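Messebesuch Mendetti, erste Nacht

Angekommen Dienstag, kurz nach 23 Uhr. Taxi vom Bahnhof, 4 Kilometer, dann Zimmer 37 im Skallo. Klein, aber alles da. Hausregeln und WLAN hängen als Zettel an der Wand – lesen, sonst sucht man ewig nach der Check-out-Zeit. Föhn ebenfalls an der Wand, Steckdosen drunter. Gut.

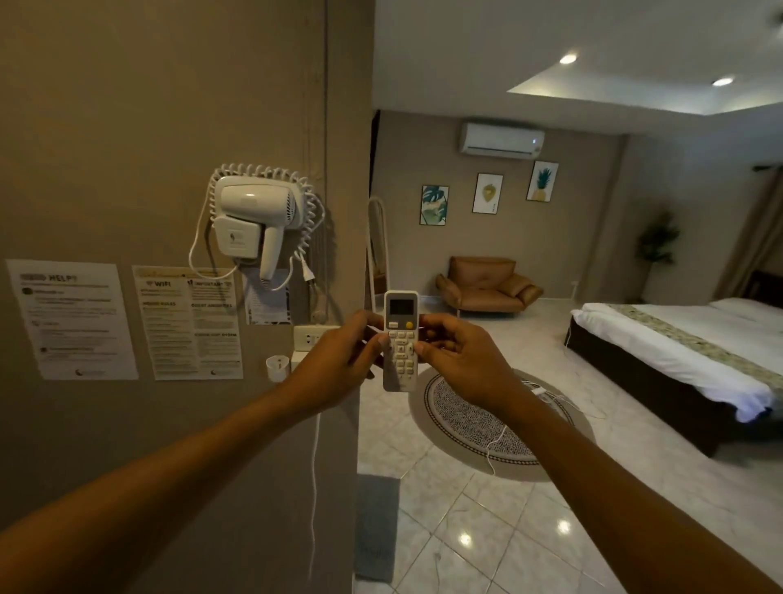
Fernbedienung für die Klimaanlage, hinten drei Bilder mit Blättern und Ananas

Geschlafen so halb. Morgens um acht los zur Messe, zu Fuß. Rund 300 Aussteller, Halle 2 schon um neun rappelvoll. Bei Urkov lange gestanden, Adjei leider verpasst, die haben früher abgebaut als angekündgt. Kaffee teuer, Suppe ok.

Zimmer 83 Euro die Nacht, ohne Frühstück. Würd ich wieder nemen.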